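Todby Household Methods
Progress report to the Hwang Fund, second period
Covering the Sink Caddy strand, up to the end of September

Where we are

The Fund gave us 2000 dollars and a reasonable request: find out why sponges never go back where they belong, and write a short guide that might persuade them. We are now 7 months in. The money is mostly spent, the guide is half written, and the sponges are still putting up a fight.

Since the last report we have finished the household visits. We saw 27 kitchens in total, three more than promised, mainly on account of one apartment building where word got around and people began waving us in from the landing. Visits took longer than planned. Anyone who lets you look under their sink wants to tell you how it got that way.

What we found

Almost every household owned something meant to hold a sponge. Very few had a sponge in it. The holders with suction cups had let go of the wall at some point and been retired to a drawer. The deep ones had filled up with bottle caps, rubber bands and, in one home, a set of house keys the family had already replaced. A deep container beside a sink will be used for whatever is in your hand at the time.

Shallow and open did better. People told us they liked to see what was in there, and a low side means you can drop a sponge in without aiming. Wire mesh came up again and again as the preferred material, with the complaint that crumbs get into it and settle down for the winter.

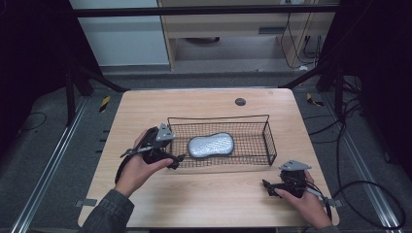
Shape matters more than we budgeted for. Our plan assumed a sponge was a rectangle. The stores disagree, and a good part of the money for samples went on sponges with waists, sponges with scrubby glitter and one sponge in the form of a whale. The pinched ones turned out to be popular with our households, who found them easy to pick up with soapy fingers. They also take up an odd amount of room in a tray, and leave a gap at each side of the waist too small for a second sponge and just right for a bottle brush.

We have therefore dropped the chapter on dividers. Nobody wanted dividers except us.

Money

The Grustix order for trays and sponges came in under the estimate. Printing will come in over it, as Zakton has put its prices up since we got the quote. We expect the two to cancel out, and if they don't we will cut the color pages. Receipts are attached, including the one for the whale.

Behind schedule

The guide was due in draft by now. It stands at 2746 words, of which a fair number are about draining boards and will have to go. The page on washing out mesh trays is being rewritten after two readers followed the first version and gave up at step four.

Next period

Finish the draft and send it to the households for comment. Choose one tray to recommend, and stick with it. Print the short version as a single sheet that can be taped inside a cabinet door. We would also like to move the unspent travel money to postage, and would be glad of a yes or no on that before the sheets go to print.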